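The Memudlow Shared Workshop
Report of the Member Responsible for the Door Project

The Workshop's rules require that any member who uses the back bench for more than two weeks should write a report. Man-lok Tsai had used it since February, and on Sep 28, 2021 he sat down on the only stool that did not rock and began.

He wrote: "The purpose of the project is to build a machine that opens doors for my mother." He considered the sentence, crossed out the last three words, and wrote "for persons who find them heavy". Then he restored what he had crossed out. The rules asked for a true statement of purpose, and the form had a box to say so.

The machine was called Ramus. It stood on the bench with its arm folded, on a wheeled base taken from a tea trolley. The shoulder motor had come second-hand from Dollico, a firm which made moving figures for shop windows until the shops stopped wanting them. It had once raised the hand of a queen. When Ramus lifted its arm there was still something gracious in the first part of the movement, and Tsai had never managed to tune it out.

Under "Costs to date" he entered 399 pounds. Under "Costs remaining" he entered a line.

The section headed "Method" gave him more trouble. It was Mrs Esfahani, the secretary, who had insisted that the machine should practise on doors that could not be damaged. She had seen the mark on the store-room door at the height of Ramus's wrist. She did not raise her voice on that occasion. She sent a letter, although she and Tsai were in the same room, and the letter said that further trials should be carried out "by such means as do not involve the property of the Workshop". Tsai read it at the bench and thanked her, and she returned to her desk to file the copy.

He had therefore built the doors on the computer. He began with a plain one, hung on nothing, and Ramus's program walked through it as though it were fog. He gave the next one weight. He gave the one after that a catch, and spent most of the spring learning what a catch is. By summer the program had made 3,000 attempts, and Tsai had stopped watching each of them, in the way that a parent stops watching a child on the stairs.

The last doors were his mother's. They belonged to the tall cupboard in her hall, where the winter coats were kept, and they had come with the flat. She had opened them every morning of his childhood with one hand, holding her keys in the other. Now she used both hands and leaned back, and when she thought she was alone she spoke to them sharply. He had gone over one evening with a tape measure and told her that he was thinking of buying something similar. She held the other end of the tape and did not ask where he would put it.

The form allowed one illustration, which was to be attached on the sheet following "Method". He chose it quickly.

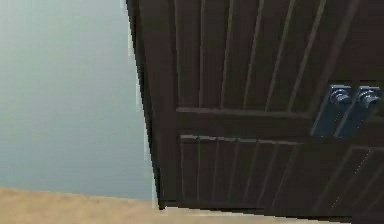

Page 2

The doors are shown closed, with the boards set into their panels and the two knobs side by side. The member wishes to record that the knobs took longer than the rest of the cupboard. They are placed close together, and the program at first had great difficulty in choosing between them. It would reach for the left, correct itself towards the right, and come to rest with its fingers in the space between. It did so in 300 attempts before the member thought to ask his mother which one she used.

"The left," she said, on the telephone. "The right one has never opened first. You know that."

He had known it, and had not thought of it as something that could be known. He put it into the program that night as a single line.

Under "Results" Tsai wrote that the cupboard in the computer now opened reliably. Under "Further work" he wrote that the one in the hall had not yet been attempted, and that he asked for the use of the Workshop's van for one afternoon.

He signed the form and carried it across the room. Mrs Esfahani read both pages standing up. She stamped the first, turned to the second, and looked for a while at the dark doors.

"You have not said whether she agrees to it," she said.

"There is no box for that."

She took a ruler from the drawer and drew one at the foot of the page, with care, and handed him back his pen.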